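The Slow Class

At twenty past six in the evening, on the first floor above a tyre shop in Pudonia, 21 adults are trying to stand on one leg. Most of them are failing, which is apparently fine. "Wobbling is the class," says Cecilia Essien, who isn't wobbling at all.

Essien teaches tai chi, or something that began as tai chi and has picked up bits of physiotherapy and the odd knee bend from her years as a netball coach. She calls it Windden, after the street where she first taught it, and has been asked so often whether that is an ancient lineage that she has stopped correcting people. The short form has 52 movements. I had learned four of them by the end of my first month, and one of those was the bow.

I came because of my back, as everybody seems to. Mine went while I was reaching for a jar of pickled onions. The man next to me, Obed Kpodo, lost his to a sneeze. There is a rough order of dignity in these matters, and we were both glad to find that a woman in the front row had been felled by a duvet cover.

The first thing you notice is how slow it is. The second, some ten minutes later, is that your thighs are on fire. Essien walks between the rows and adjusts an elbow here, a chin there. She has a way of saying "lovely" that makes you check what you've done wrong. Shoes stay by the door, phones stay in the shoes, and anyone who hums along to the music is moved to the back - I now know the back quite well.

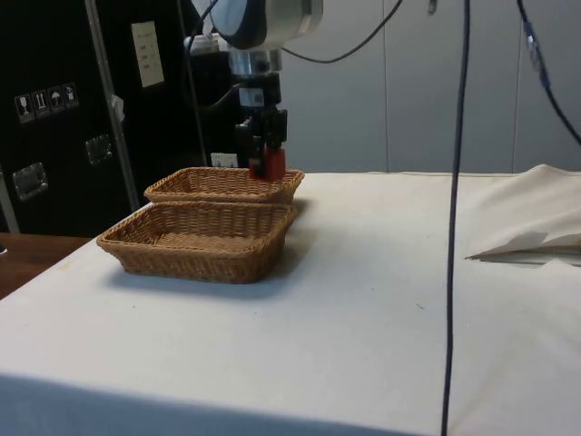
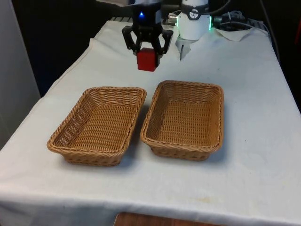
Fiifi Wumbei thinks the slowness is oversold. Eight months in, he told me over tea that he could get the same benefit from a brisk walk and a decent mattress, and that the only thing he'd really learned was how to breathe out. He then admitted that he used to take the stairs at work one at a time, holding the rail, and now doesn't. He put this down to new shoes.

Essien heard all of it and went on pouring. She makes few promises herself. The class won't make you young, she says, and it won't do much for your waist, but you may find that you can put your socks on standing up. I tried this at home in April. I got one on, and part of the other, and had to have a word with the wardrobe.

Last week we reached movement 21, a long turn to the left with the arms held as if round a barrel. I turned right. So did Obed, out of loyalty, and we had a pleasant few seconds facing each other before Essien said "lovely" and sent us both to the back.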